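食品营销与包装基础 课堂讲义
第六讲 儿童零食:从货架到饭盒
主讲:Yurani Marulanda
2018年11月14日

上一讲的作业收齐了,大家给酸奶杯改标签的点子真多!有几份我会在下次课上拿出来讲。先说今天的内容,我个人最喜欢的一讲,因为零食这个东西人人吃过,人人有话说。

一、谁在买,谁在吃

成人零食的购买者和食用者通常是同一个人,儿童零食则分开了。站在冷柜前的是家长,打开饭盒的是孩子,中间还隔着一个学校:有的学校不许带坚果,有的不许带糖果,有的规定课间只有十来分钟吃东西。做产品的人要同时让这三方点头,难就难在这里,好玩也好玩在这里!

家长看什么?配料表长不长,糖多不多,一份有多大,孩子会不会弄得满书包都是。孩子看什么?颜色、形状、能不能自己撕开、同桌有没有。请注意“能不能自己撕开”这一条,做包装的同学常常低估它。小学低年级的孩子手劲小,撕口如果只有一个小三角,又印在深色图案里,他根本找不到。

二、形状也是卖点

同样的原料,切成块、压成片、拉成条、卷成圈,吃起来的感觉完全不同。条状的可以撕着吃,圈状的可以套在手指上,小球可以一颗一颗数着吃。孩子吃东西的时间里有一大半是在玩,这一点我觉得特别可爱,也特别值得研究。

课上用的案例是Bimum水果卷。这款产品最早做成方片,口味测试分数不低,复购却一直平平。后来配方没动,只把果泥片改成带纸的长卷,孩子可以一边拉一边吃,家长的评语里第一次出现了“他自己要的”这样的句子。请大家读案例时留意两个细节:一是衬纸的成本怎么消化,二是卷起来之后外层容易发干,他们用了什么样的内袋。

对照案例是Ceretti小饼干。形状做得极细致,有动物有字母,可是运输中断角很多,打开一袋常常是半只兔子。造型越复杂,脆性产品的破损越高,这个矛盾至今没有特别漂亮的解法。有兴趣的同学可以拿它做期末题目,我很愿意陪你们一起想!

三、文案怎么写

给家长看的一面和给孩子看的一面,语气要分开。正面可以热闹,可以押韵,可以叠词;背面要老老实实,把配料、过敏原、份量、保存方法写清楚。常见的毛病有这么几种:

“纯天然”满天飞,却说不出哪一样是天然的。
用“富含”两个字,却没有对照标准核对过含量。
把“一份”定得特别小,让数字好看,实际上没有哪个孩子只吃那么一点。
叠词用过头,读到第三行已经不知道在卖什么。

好的文案念出来是有节奏的。我建议大家写完以后大声读一遍,读给室友听也行。Nijs果泥的背标我很喜欢,第一句就告诉你冷藏后口感更稠,适合夹在面包里,多实在!家长看完马上知道明天早上怎么用它。

四、份量与饭盒

饭盒的空间是有限的,主食和水果已经占去大半。零食的外形最好扁一点,边角圆一点,单独包装不要鼓得像枕头。Neltum奶酪条最初充气过多,一条占了两条的位置,减少充气之后,同一只外盒的装量明显上去了,运费也跟着下来。

课堂计算:某零食每箱装60条,每条17克,求每箱净含量;若一个班级订货满1000条,需要几箱才够?请写出过程,并说明不足整箱的部分你会建议怎样处理。别小看这种题,报价单上出错的往往就是最后这半箱。

五、试吃会怎么组织

孩子的试吃和成人的不一样。五分量表对低年级基本没用,他们会把每一项都打满分,或者全凭心情。更可靠的办法是看行为:吃完没有,有没有伸手要第二份,剩下的是哪一部分。表情脸谱可以辅助,最多用三个表情。

Deok-su Um老师带的实验小组提过一条很好的建议,每一轮试吃控制在大约2种样品,中间喝水、站起来走一走,孩子的注意力就能撑下来。样品的先后顺序要轮换,否则第一种总是占便宜。事先一定要拿到家长签字的过敏情况表,没有表的孩子不参加,这一条没有商量余地。

记录员坐在侧面,不要坐在孩子正对面。也不要问“好不好吃呀”,这样问,得到的永远是“好吃”。可以问:“你想把哪一个带给好朋友?”我第一次听到这个问法的时候简直想鼓掌。

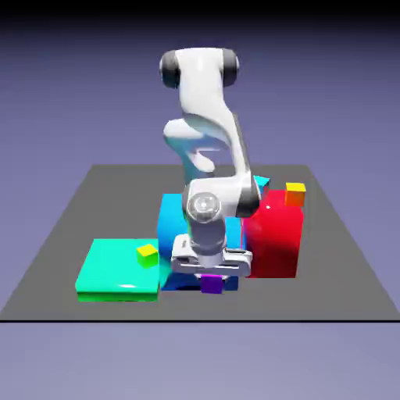

第17页

六、货架陈列与季节

开学前和长假前是儿童零食的两个高峰,包装却不必次次大改。常见做法是主体版面不动,只换一条腰封或一张贴纸,这样旧库存也能继续卖。到了十一月,北方的门店要考虑温差,含巧克力涂层的产品从冷库到暖气旁边,表面容易起白霜,家长会误以为发霉。背标上加一句说明,客服电话能少接很多。

陈列高度也值得讲。给孩子挑的放低,给家长挑的放高,听上去简单,可是低层货架灯光暗,浅色包装更占优势。大家去超市的时候不妨蹲下来看一看,从那个高度看过去,整排货架完全是另一个样子,真的很有意思!

课后任务

1. 选一种市售儿童零食,分别从家长、孩子、学校三个角度各写一段评价。
2. 为它重写正面文案一句、背面使用建议一句,正面不超过二十个字。
3. 完成第四节的计算题。
4. 阅读Bimum案例全文,准备回答衬纸成本的问题。

作业交到课程信箱,文件名写学号加姓名。带样品来上课的同学请保留完整包装,课上要传看背标;含坚果的样品请提前告诉我。

下一讲:冷藏零食的保质期与开封后提示语。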